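4. Setting up controls and saves in Zomska

Applies to the desktop version of Zomska, build 168 and later. Earlier builds use a different settings menu and cannot import profiles.

4.1 Connecting a controller

1. Close the game and the Jolano launcher.
2. Plug in the controller and wait for its light to stop flashing.
3. Start the launcher, then open Zomska from the library page.
4. On the title screen, choose Options – Input – Detect.
5. Press any face button when asked.

Note: Only one controller can be active per save slot.

Caution: Do not unplug the controller while the save icon is showing. The slot may be damaged.

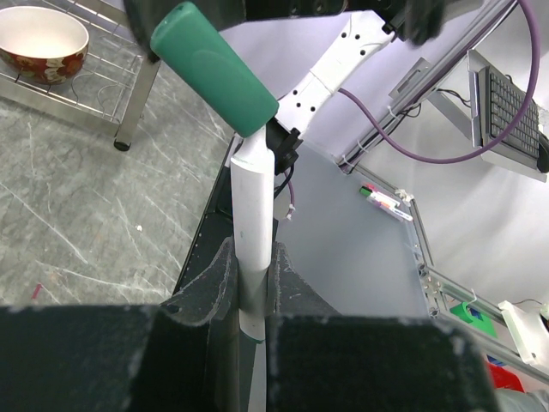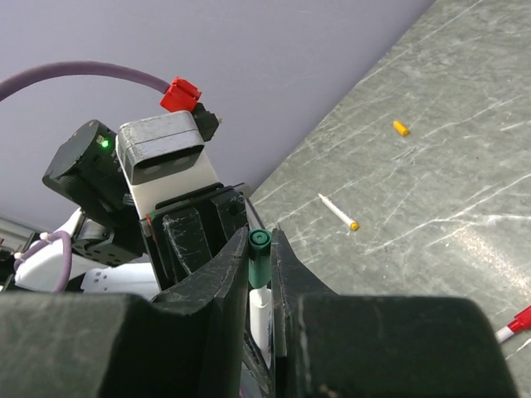
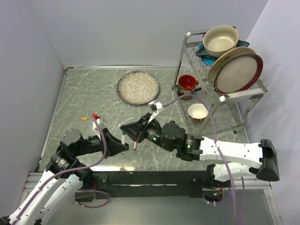 Zomska keeps four manual save slots and one automatic slot for each profile. The automatic slot is overwritten at every level gate, including the gates inside the Prornelel caves. Manual slots are overwritten only when you confirm. Slot names can be up to 43 characters long and may be changed at any time from the Load screen. Slots are also sorted by colour tag, and the shades on offer are muted ones: the teal-blue of the plate under the cream bowl in the third picture is close to the default tag, and a darker green is used for finished games.

4.2 Moving a save to another computer

1. On the first computer, choose Options – Saves – Export.
2. Select the slot and a folder. An exported file takes up roughly 183 MB.
3. Copy the file to the second computer.
4. Choose Options – Saves – Import and select the file.
5. Restart the game.

Note: Screen and sound settings are not exported. Key bindings are exported only if the box marked Include input is ticked.

Caution: Saves made with the Nic Aodha level pack will not load unless the pack is installed on both computers.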